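Print this post | E-mail this post

Gripper day again

14 Jul 2019

Quick one, I have to be back at the bench in 40 minutes and haven't eaten.

So the handheld grippers. Left one has been closing crooked since we moved over from the Skeltby building. Not a lot. Enough that a thin carton gets pinched on one corner and swings. I'd been blaming the finger pads and changed them twice in May, which did nothing except use up the pads.

Took the whole jaw apart this morning. Slide rail was dry as toast on one side and one of the 2 screws holding the finger mount had backed out maybe half a turn. That was the entire fault. Threadlocker, tiny bit of grease, back together. Felt stupid, moved on.

Then the cube. Every time you take the jaw off you disturb the marker cube, and if the cube has shifted then the tracking is wrong and all of your recordings are wrong in a way you don't notice untill a week later. So the cube gets re-seated and recalibrated, every time, no skipping. My order for this:

Cube on, screws finger tight. Push it against the stop. Snug them crosswise. Wipe the faces with a dry cloth, no alcohol, alcohol lifts the print (ask me how I know). Hold it in view and turn it slowly through 90 degrees, then back the other way. If the pose jumps when it goes from one face to the next, cube isn't square, start over.

Mine jumped. Started over. Jumped again. There was a crumb of old threadlocker under one foot. Picked it off with a knife tip and it was fine.
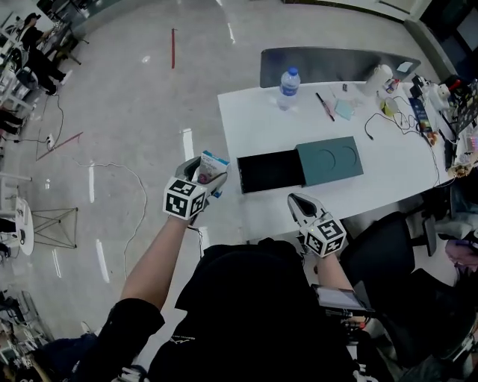

After that it's just handling stuff. Small cartons first, they show up a bad jaw faster than anything. Then the drawer box, in and out, in and out. I want the fingers meeting flat on the drawer edge and not riding up it. If they ride up, the mount is tilted and you go back to the screws, sorry.

Both hands get checked even if only one was worked on. I used to skip the good one. Then the good one turned out to be off too and I lost most of an afternoon's takes, file 1778 and everything after it. That number is burned in my brain. The Zedine log has a spot for "hardware touched" now and I fill it in even for a screw.

Cables next. The ones at the right side of our table are a mess and I know it. Velcro is on order from Inthanon, has been for a while. Meantime I check the plugs by hand before a session, a half seated one will drop out right when you reach across.

Things I still need to do:
grease the right hand rail before it goes the same way
print spare cube faces, matte paper, the glossy ones glare under our lights
write down the torque somewhere that isnt my arm
send the old pads back to Amen, wrong hardness anyway

OK eating now. More when the spares come in.

Comments (3)

padlock_77: What grease? We had a white lithium one go gummy on a rail like that.

benchrat: Crumb under the foot, yes. Same here, took me two days to find. I blow out the holes before the cube goes back on now.

Author reply: light PTFE stuff, tiny amount. Will report if it gums up. And good call on the holes, adding that to the list.

This site uses cookies to remember your settings and count visits. By continuing to read you agree to this. OK | More info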